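# Kioko, une revue faite à plusieurs mains

Mwanaisha Kimaro a commencé par coller des affiches pour le théâtre Lindari. Elle dirige aujourd'hui Kioko, un recueil de portraits de couturières, de conteuses et de musiciennes dont le deuxième volume sort le 6 juin.

Le premier, tiré à 1000 exemplaires, s'était vendu surtout pendant les lectures publiques. Le nouveau compte 52 pages de plus et donne la parole à 23 artistes. « Je voulais des textes longs, avec les hésitations, les reprises, les mots de chez elles », explique-t-elle.

Les entretiens ont été menés à domicile, souvent en deux visites. La graveuse de l'atelier Flidetti a relu chaque épreuve et refait trois planches en avril, parce que l'encre bavait sur le papier choisi au départ. L'imprimeur Clulen a accepté de décaler le tirage.

Chaque participante touche la même somme, y compris celles qui n'ont donné qu'un poème. Le principe a été discuté longtemps.

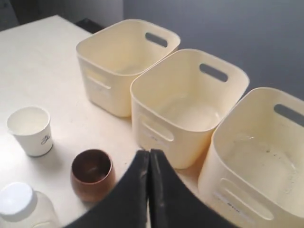

Reste la question de la diffusion. Les librairies prennent environ 30 % du prix de vente, et Mwanaisha Kimaro préfère pour l'instant les marchés et les bibliothèques. Une lecture est prévue au Lindari le soir de la parution, avec quatre des autrices. L'entrée est libre, le recueil sera vendu sur place.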